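### 4.2 Sorting small parts from a shared bin

The claim that shared bins save time rests on thin evidence. Prusteck's handling guide recommends a single open container for small mixed items, and two later workshop studies repeat the advice without testing it. Both measure how quickly a bin is filled. Neither asks how long it takes to get one particular thing back out, or what happens to the container over months of use. We think these are the questions that matter to anyone who has to work from such a bin every day.

Our own records cover 152 sorting sessions and 1415 retrieved items at the Bruneck site. Every item was logged by type and by where it lay when it was picked: against a wall, in a corner, or out on the open floor of the bin. Items touching a neighbor were marked as crowded. We did not weigh items, and we now regard that as a gap, as heavier pieces may settle differently when a bin is moved.

Wear deserves more attention than it usually gets. Figueiredo bins are often treated in the literature as if they stayed smooth for good, and sliding distances measured on a new floor are quoted for bins of any age. We doubt that such figures carry over. A rough patch may hold a light item in place, or it may do nothing at all – the published numbers cannot tell us which.
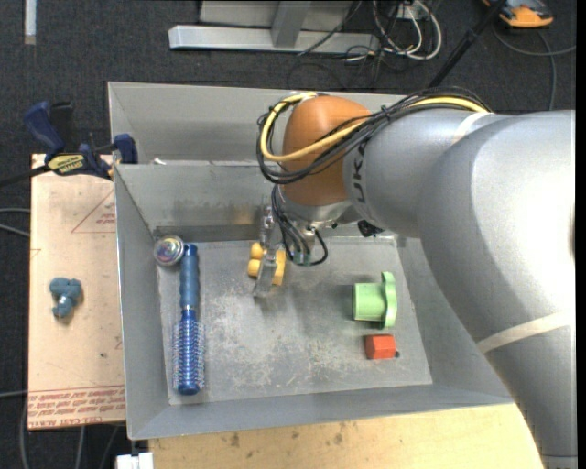 **Figure 5.** Gray metal bin with small objects on a worn floor. Scratches and pale abrasions are densest in the center and lower half. *Photo: Ruvby project, authors' own.*

The marks in Figure 5 are easy to overread. It is tempting to say that heavy scratching shows where items land most often, and an earlier draft of this section said so. A single view cannot support that. Scratches could come from dropped items, from dragging, or from cleaning, and we kept no record that would separate the three. The scuffs on the back wall raise the same problem.

Shape is a second weak point. Guides tend to class items by size alone, yet a piece with rounded lobes, like the yellow one in Figure 5, offers quite different surfaces depending on how it lies. Almost none of the sources we reviewed record the resting position. Until they do, we would treat their size classes as a filing habit – useful for labels, less so for predicting how hard an item is to pick up.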